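Budgeting for a two-arm setup: what do I buy first?
Print this page | E-mail this page
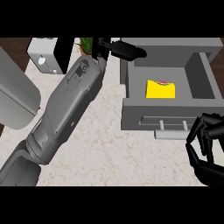
Posted by pimlow_bench

I help run a small workshop that does storage and kitchen fittings, and we want a machine that can open a drawer, take something out and close it again, all day if needed. So far everything has been done in simulation. The job is one gray cabinet, one drawer with a bar handle, and a yellow block or sponge sort of thing inside it. Two arms, each with a two-finger gripper.

I have been told I can spend money starting in May, but only in one go. After that the budget is closed until the next year. I have a quote from Stockdale for two used arms with controllers. Grippers are not included. They are 558 each from Cleltel, and Burnness wants 2,474 for a stand and mounting plates to hold both arms.

What I can't work out is whether to buy both arms now or buy one, learn on it, and put the rest into sensors and spare parts. I also don't know what people forget to put on the list. We have a concrete floor, normal wall power and one person who can program.

Posted by Halfway Down

Buy both if the task needs both. First check that it does. Run your drawer job in the simulator with one arm and see how far you get. A drawer on decent runners can be opened with one arm, let go, and then the same arm can reach in. If that works, the second arm is there for speed, and you can put a price on speed.

If you do go with two, get them from the same seller in the same order. I bought mine a year apart and the second one came with a different controller version. It took me 13 working days to get them talking properly, and I would have paid good money to skip that.

Things missing from your list:

Spare fingers for the grippers. You will bend or crack some in the first month. Ask Cleltel what a finger set costs before you order, and whether they sell fingers without the body.

An emergency stop that cuts both arms together. Used arms often come with one each and no way to link them.

Cables longer than you think. The ones in the box usually reach the controller only if it sits right next to the arm.

Some kind of fence or floor marking, and shipping. Used arms are heavy and the freight on mine was not in the quote.

I would also ask Burnness for a drawing of the stand before paying. If your drawer sits low, an arm mounted at bench height may not get down to the handle and still have room to pull. Put the real measurements into the simulator and try it there. That costs you an afternoon.

Posted by tn_fitter

Don't buy used. We did and it was nothing but trouble.

Posted by Oldgate Rd

I don't agree that used is always bad, but get the hours on each arm in writing and ask when the gearboxes were last looked at. If Stockdale can't tell you, take that off the price or walk away.

On one arm or two, your money only comes once, so I'd lean toward two arms and cheaper everything else. You can build a stand out of welded steel for a good deal less than 2,474 if you have someone who can weld, as long as it is stiff and bolted to the concrete. Sensors can be added later from a smaller budget. A second arm usually can't.

Keep some back. I hold 10 percent for things that break or don't fit, and I have used all of it every time. With a closed budget I would go a bit higher and spend what is left on spares in the last month.

One more thing, buy the actual cabinet now and a second one the same. The drawer front and handle will take knocks while you are setting the grip, and it is a pain to find the same model later.

Print this page | E-mail this page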